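Tradthorpe Shelf Picking: Equipment and Budget Notes

By Rawan Matar and Vilho Harju
Updated December
5 min read

# Tradthorpe Shelf Picking

README for the planning folder. It covers what the shelf-picking work needs in the way of equipment, what we bought, what we would buy again, and what is still open. The recordings have their own card in the data folder, and file formats are not repeated in this one.

## Scope

The task is picking fruit from open shelving into a hand basket with a two-handed humanoid. One hand carries the basket and the other picks. All work is indoors, on a tether, at one site.

The notes are meant for a group planning a second station of the same kind. Gretent asked for them when it started its own budget, and most of the headings follow the questions we got from there.

Not covered: the purchase of the robot itself, software licenses, and salaries.

## Folder contents

- `budget/` holds the spreadsheet by line item, with one tab per quarter
- `quotes/` holds supplier quotes as received, including the ones we turned down
- `layout/` holds the floor plan and shelf measurements
- `spares/` holds the spares list and reorder levels
- `CHANGES.txt` holds changes to any of the above

The spreadsheet is the reference. If a number in this file disagrees with it, use the spreadsheet and tell Vilho.

## How the money splits

We keep three lines.

**Fixed.** Shelving, overhead tether, cable runs, work lights, fixed camera mount. Bought once. The shelving was the cheapest thing on this line and took the longest to choose.

**Wear.** Gloves, baskets, cables and connectors. Reordered all year. We set this line too low in the first budget and had to move money into it twice.

**Running.** Fruit, cleaning supplies, small hardware. We capped this at 400 per quarter and have stayed under the cap.

Put delivery on the same line as the item it belongs to. We had a separate delivery line at first and could not tell what a basket really cost us.

## The station
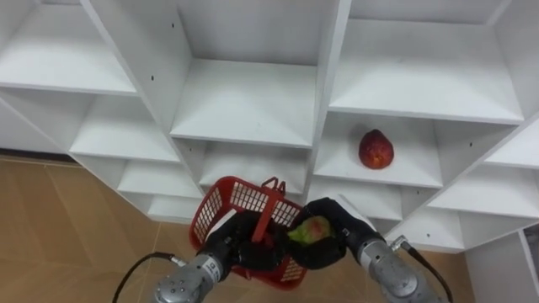
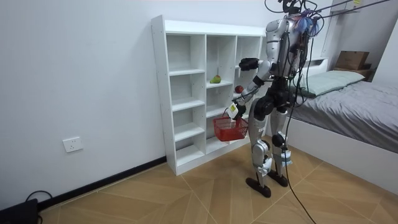 Photos: Jara project, Tradthorpe site

Both views show the white shelving unit and the red basket. The rest of this section goes through the main items in the order we would buy them.

### Shelving

Open compartments, white, ordinary household furniture. We looked at commercial display racking first and the quotes are in the folder. Household shelving cost far less and is closer to what the robot will meet in a home.

Measure the inside of a compartment before ordering. The hand has to go in, close on a piece of fruit, and come out again without touching the shelf above. Catalog sizes are usually outside sizes. Our first choice failed on this and went back.

Budget for two units, even if only one will be in use. Panels get scuffed, and a discontinued model is hard to match later.

### Baskets

Red plastic, open grid sides, a handle on top. Buy 10 of the same model in one order. Changing baskets partway through a collection means a different rim and a different handle, and the earlier sessions can't be compared with the later ones.

Check the handle under load before placing the full order. Ask for 2 samples. Most suppliers will send them.

### Gloves

The hands work in black gloves. Treat these as a wear item and order by the pair, in a single size, from a single batch if possible. We keep 20 pairs on the shelf and reorder at half of that. Lead time has varied more for gloves than for anything else we buy.

### Cables and tether

Price the overhead tether together with its ceiling fixing. The fixing needs to be signed off by whoever is responsible for the building, and that can add weeks. Start on it first.

For floor cables, measure the whole path from the supply to the farthest working position, then add slack for turning. We bought short the first time and paid for the same cable again.

### Fruit

Real apples and pears, mixed in size and color. Buy weekly. Model fruit was tried and dropped from the budget because the weight was wrong and the surface was too regular.

## Room

Plan for the space behind the robot as well as the space in front of it. Our station shares a room with a bed used for other household tasks, and the gap between the furniture set the limit on how the robot could stand. A dedicated room would be easier to work in. We did not have the money for one.

## Maintenance contract

Trestance quoted for an annual service visit plus call-outs. We took the visit and left out the call-outs. Two unplanned repairs later, the totals came out close enough that we would ask for both prices again and decide then. Any repair quote should state whether the forearm cables are included. Ours did not at first.

## Suggested order of purchase

1. Building approval for the tether
2. Shelving samples, measured on arrival
3. Tether and cable runs
4. Basket samples, then the full basket order
5. Gloves
6. Lights and camera mount
7. Fruit, in the week work starts

## Open items

- Second shelving unit is approved but not ordered. Rawan has the quote.
- The wear line for next year is still a guess. We need one more quarter of glove orders before it can be fixed.
- Gretent wants a version of the station with a wider floor area. No drawing yet.
- Quotes older than two quarters should be refreshed before anyone uses them for a new budget.

## Using these notes

Copy what is useful. Prices are from our own suppliers and will differ elsewhere. If you reuse the spreadsheet, clear the quarter tabs first, since the totals on the front tab read from all of them.

Corrections go to Rawan Matar for quotes and purchasing, and to Vilho Harju for layout and spares.

Contact: Jara project office, Tradthorpe | © Jara project | Back to top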